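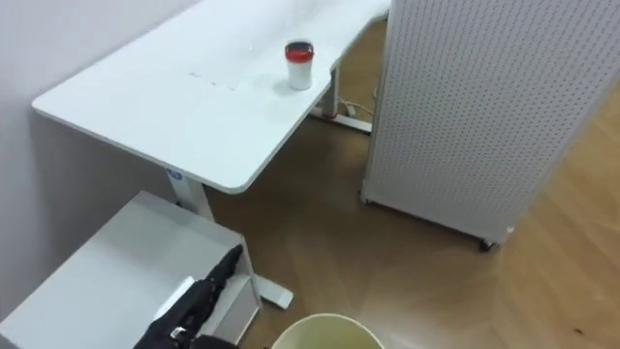
4 min read

The Dratstead Open is an amateur wrestling tournament that is held every year in the town of Dratstead, in April. It is wrestled in the jacket style known as MacLeish style, and it is the oldest tournament in this style which is still active. The winner of the heaviest weight class receives the MacLeish Belt, and for this reason many local people call the whole event simply "the Belt."

The first tournament took place in 1916 in the yard of a grain store. Wrestlers from the neighboring town of Dostdale were invited, and the meeting of the two towns remained the main attraction for a long time. Today the Open accepts wrestlers from any registered club, but the draw is still made in such a way that two wrestlers from Dostdale cannot meet in the first round. The same protection is given to wrestlers from Dratstead.

History

Jacket wrestling was known in the district before the tournament existed. It was practiced at fairs, usually for a small prize of money or a sheep, and the rules were agreed between the two men before the bout. This caused frequent quarrels. The MacLeish rules were printed as a small booklet in the winter before the first Open, and their purpose was to have one set of conditions for everybody. The booklet described the jacket, the allowed grips and the way to decide a fall. It said very little about fouls, and this part was written later.

The early tournaments had no weight classes. A light man could be drawn against a man who was almost double his weight, and reports in the town newspaper show that the public enjoyed this more than the wrestlers did. Classes were introduced after the tournament moved indoors. The move was made because of rain, which had shortened the event in two following years and had made the jackets too heavy and slippery to hold.
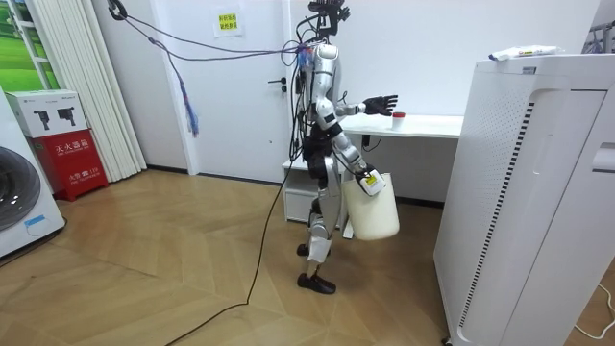
After the move the tournament grew slowly. The hall at Dratstead had space for a single mat, so the bouts of the lower classes were wrestled in the morning and the finals in the evening. When a second mat was bought, the program became shorter, and clubs from farther away could come and return home on the same day. A women's competition was added as an exhibition and became a full part of the Open in the following season, with the same rules and the same length of bout.

The tournament was in financial difficulty for several years when its old sponsor, a brewery, was sold. The sports clothing company Prarna became the main sponsor afterwards. Prarna also supplies the jackets, and its arrival brought the change that is discussed most often by older followers of the Open: the undyed jackets were replaced by red and blue ones. The referees had asked for different colors already before, so that the points could be signaled more clearly.

Rules

A bout lasts 4 minutes without a break. The clock is stopped only for an injury or when the referee must put the jackets in order. The wrestlers begin in a standing position, each with one hand on the collar and one hand on the sleeve of the other. If both lose their grip, they return to the center and begin again in the same manner.

A clean fall, in which both shoulders and the hips touch the mat together, ends the bout at once. A fall on the side or on one shoulder gives points. A lead of 3 points does not end the bout, as it does in some related styles, and a wrestler who is far behind can still win by a clean fall in the last second. Followers of the style consider this as one of its best qualities.

Holding the legs with the hands is forbidden. Trips and hooks with the foot are permitted below the knee. There is no wrestling on the ground: when one wrestler touches the mat with anything except the feet, the action is judged and both stand up. Passive wrestling is punished first by a warning, then by a point to the opponent.

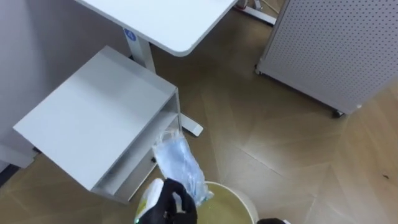 If the points are equal at the end, an extra period is wrestled until the first score. The old rule gave the decision to the lighter man, and it was removed when the classes were made narrower. Some clubs in Dostdale keep the old rule in their own training bouts.

Jacket and belt

The jacket is made from thick woven cotton, with short sleeves and a reinforced collar. It is worn above ordinary wrestling tights and is closed with a flat cord. The cord may not be used for gripping, although it was allowed in the first booklet. Each jacket is checked before the bout, and a wrestler whose sleeve is too tight must change it.

The MacLeish Belt itself is made from dark leather with a silver plate. Names of the winners were engraved on the plate until no space was left, and later names are on smaller plates fixed along the leather. The winner holds the Belt for one year and must return it before the next draw. A wrestler who wins it three times in a row receives a copy to keep. The original is not allowed to leave the district.

Weigh-in
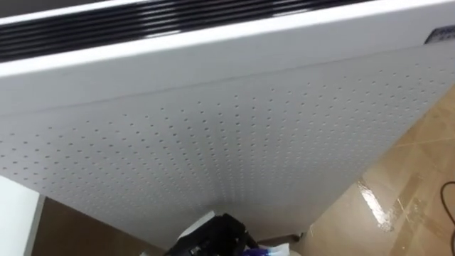 The weigh-in is held on the evening before the first bouts, and each wrestler is allowed to step on the scale two times. Because it is done in light clothing and the April evenings in Dratstead are often cold, the rules of the Open ask the organizers to heat the room in advance. Panel heaters are usual in such rooms; the white one in the picture is typical, with a long slatted grille along the top through which the warm air can rise. The rules forbid hanging jackets or towels over a heater of this type, and they also forbid using it as a help for sweating off weight. A wrestler who is too heavy at the second attempt may enter the next class if there is a free place in the draw.

Attendance and recent years

The hall is normally full for the finals. In the most recent completed tournament roughly 27 clubs sent wrestlers, most of them from the valley between Dratstead and Dostdale. A proposal to move the finals to the larger hall in Dostdale every second year was discussed by the clubs and did not receive enough votes.

See also

Jacket wrestling
MacLeish rules
Sport in Dostdale

This page was last changed on April 6, 2018.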